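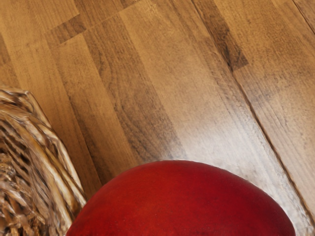 Dridow Season 3 Finale: So They Really Did It

Okay, I stayed up way too late for this and I have to talk about it with somebody, so it's you guys. If you haven't watched the Dridow finale yet, close the page and come back tomorrow!

Tarek Ragab proposed. On the ferry dock at Anport, in the rain, with the ring in his sock (his SOCK) so the crew wouldn't spot the box in his pocket. I yelled loud enough that the dog left the room. I have been rooting for him ever since the August special, when he drove all night to bring his mother her reading glasses, and I'd pretty much given up on the show letting him be happy.

And she said yes! Then she said "wait, say it again, I couldn't hear you" and he had to do the whole thing over, which was even better than the first time.

A few of you wrote to me last week saying the couple had already split and the whole season was old footage. I don't buy it. They posted together from the Ladton street fair, and that post had 3,000 likes before I'd finished my coffee. People who can't stand each other don't share one funnel cake. My post about the rumor got 452 comments, by the way, a record for this little blog, and I did read every one (some of you need to be nicer to his sister).

The part I didn't love was the Mayrhofer dinner. It dragged on forever, the toast was painful, and I still don't understand why the cousin was seated at the head of the table. Was there a fight they edited out? There had to be. Watch her face when the cake comes in.

The word on the fan boards is a small wedding, 200 guests, filmed for a special. I know, 200 isn't small where I come from either - my own wedding had fewer people than that, and two of them were the band.

I'll do a reunion post once it airs. Tell me in the comments if you cried at the dock, and who you think catches the bouquet. My money's on the sister.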